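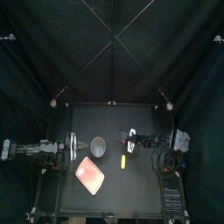

Brisescombe Hall Kitchen Group
Minutes of the November meeting, 7.30 pm, small room

Present: Henrique Esteves (chair), five members. Apologies received from two.

1. Minutes of the last meeting
Agreed, with one correction. The cupboard to be cleared is the one by the back door, not the one under the hatch.

2. Work surface and boards
The dark grey surface was discussed. Members like the matte finish and want to keep it. Henrique asked that nobody cuts directly on it. The pinkish-red cutting board is to be kept for raw meat and labelled on the back. A green board for vegetables will be bought from Hatby, along with a rack so that boards can stand on edge after washing.

3. Bowls
The grey metallic bowl stays out for general use. Glass bowls go back to the high shelf – two were chipped last term and have been thrown away. It was suggested that we buy a nest of bowls with lids. Left until the spring, when we know what the Lencho supper has brought in.

4. Budget
Balance stands at £803. Agreed to spend up to £200 on the boards, rack, tea towels and a new kettle. Receipts to Henrique. The Rondent invoice for the extractor fan has not come yet and he will ring them again.

5. Lencho supper
27 places booked so far. Soup, bread and a fruit pudding. Preparation from 2 pm, doors at 6. There was some discussion about whether to make the soup the night before. No decision, as fridge space depends on the playgroup. Henrique to ask them.

6. Clearing up
Surfaces are to be wiped down and left clear at the end of each booking, with boards and bowls put away. The rota on the door is out of date and will be redone. Hirers to be told about the drain cover, which still lifts.

7. Any other business
Tin opener missing again. A replacement will go on the Hatby list.
The tap in the small sink drips – reported.

Meeting closed 8.50 pm. Next meeting after the supper, time to be confirmed.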